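作業台に敷くマットのシワと固定方法について

1:kuro_daichi
作業台に敷いている濃いグレーのマットのことで相談です。薄手で巻いた状態で届いたもので、台に広げて使っていますが、奥の縁に寄ったシワがどうしても取れません。手前は引っ張ればだいたい平らになります。
台は作り付けで、奥行き102センチ。マットの裏に滑り止めはありません。細かい部品を置くとシワのところで転がるので、できれば全面平らにしたいです。皆さんはどう固定していますか。

2:nejiyama
両面テープ一択。幅広の布用を四辺に貼るだけ。

3:もくもく工房
>>2
両面テープは剥がすときに地獄を見ます。前の台で使って、糊が天板に残って半日こすりました。賃貸の机なら絶対にやめたほうがいいです。

4:nejiyama
>>3
それは安いテープを使うから。Plevarの弱粘着なら2年貼っても残らなかった。

5:もくもく工房
うちはそのPlevarで残ったんですが。天板の塗装によるんじゃないですか。

6:kuro_daichi
レスありがとうございます。テープは自分も気が進みません。マットは汚れたら外して洗いたいので。
今は黒い小さな押さえ板をネジで留めています。端だけだと真ん中が浮いてくるので、中ほどにも一枚入れました。

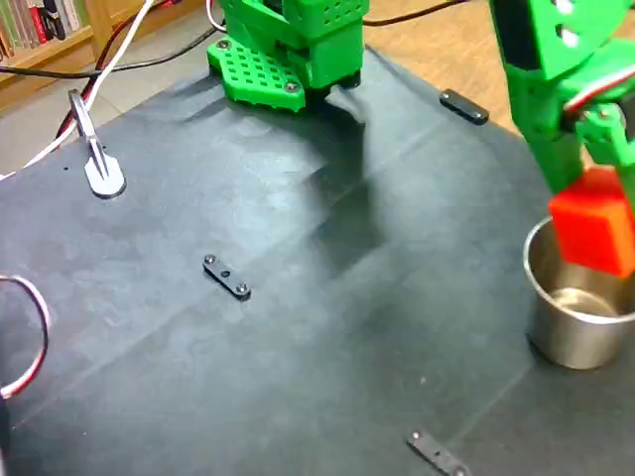 押さえ板の近くは落ち着いていますが、奥の縁だけは布団みたいに盛り上がったままです。ネジを増し締めしても変わりませんでした。一度全部外して敷き直したほうがいいでしょうか。

7:hashi_no_hito
敷き直しですね。たぶん奥を先に留めてから手前を引いたのでは。留める順番は真ん中→奥→左右→手前。真ん中から外へシワを逃がすように手のひらで押していくと、縁にたまりません。

8:Nazma Sarkar
はじめまして。革小物を作っています。私も同じような薄いマットを使っていますが、敷く前に巻きぐせを取るのが大事だと思います。反対向きにゆるく巻いて一晩置いてください。アイロンは素材によって縮むのでおすすめしません。

9:nejiyama
>>8
アイロンは当て布して低温なら平気。

10:Nazma Sarkar
>>9
ゴム引きの布だと裏が溶けることがあります。素材がわからないうちはやめておいたほうが安全です。

11:通りすがりの木工
そもそも真ん中にネジ留めの板があったら作業の邪魔にならない? 平らにしたくて敷いているのに、板の段差ができたら本末転倒だと思う。縁だけ押さえて、中はマットの重さに任せたほうがいい。薄手で浮くなら厚いのに買い替え。

12:hashi_no_hito
>>11
置く場所が決まっているなら中に一枚あっても困らないですよ。私は定規がわりにしてます。

13:通りすがりの木工
>>12
自分は広い板を滑らせるから無理。用途の違いか。

14:kuro_daichi
>>7
奥から留めました。まさにその順番です。
>>8
マットの素材は袋を捨ててしまってわかりません。アイロンなしで巻き直してみます。
>>11
置くのは金属のカップや小さな角材くらいなので、段差は今のところ気になりません。ただ掃除はしにくいです。板の際にほこりがたまります。

15:Volker Hamann
日本語が変だったらすみません。私は台の縁にクランプを使います。Fastixのばね式を左右に2個。ネジ穴をあけないので、台が傷みません。外すのも10秒です。

16:もくもく工房
>>15
クランプだと口が縁から出っ張って袖に引っかかりませんか。

17:Volker Hamann
引っかかります。なので手前には使いません。奥と横だけです。

18:nejiyama
クランプは点で押さえるから、間がたるむ。細い当て木を一本はさんで、その上から締めれば線で押さえられる。テープ派だけどこれは認める。

19:kuro_daichi
当て木はいいですね。端材があるので奥はそれでやってみます。

20:通りすがりの木工
当て木の角は丸めておくこと。薄い布は角で切れる。240番で軽くでいい。

21:kuro_daichi
報告です。全部外して、反対に巻いて一晩置き、今朝7番さんの順番で敷き直しました。奥は当て木とクランプ、真ん中と手前は元の押さえ板のままです。
奥の盛り上がりはほぼなくなりました。左の角に小さいシワが残っていますが、物を置かない場所なので放置します。

22:hashi_no_hito
よかったです。数日すると布が伸びてまた緩むので、一度締め直してください。

23:もくもく工房
洗ったあとはどうするんですか。毎回ネジを外すのは面倒そうですが。

24:kuro_daichi
>>23
普段は濡らした布で拭くだけにして、外して洗うのは年に2回と決めました。擦れた跡は拭いても落ちないので、もう諦めています。

25:nejiyama
擦れ跡は消しゴムでこすると少し薄くなるよ。

26:Nazma Sarkar
>>25
消しゴムは私も使います。白いかすが残るので、粘着ローラーも一緒にどうぞ。

27:kuro_daichi
両方試してみます。ネジは週末に一度締め直します。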